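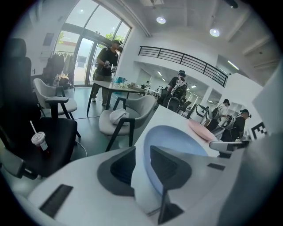

Should a small town library charge fines for late books? I think it should stop, and I say this as a person who has paid many of them.

2 min read · 67 shares

When I moved to Fudar, I borrowed a grammar book and forgot it until December. The fine was small, but I felt ashamed and stayed away for more than two years. The library got its coins and lost a reader.

Some say that without fines the books will not come back. A friendly letter works on me much better.

Idun Vik

2 comments

Balogun: I agree, but please keep the letters short.

Rollasari: And who pays for the book I have been waiting for since spring?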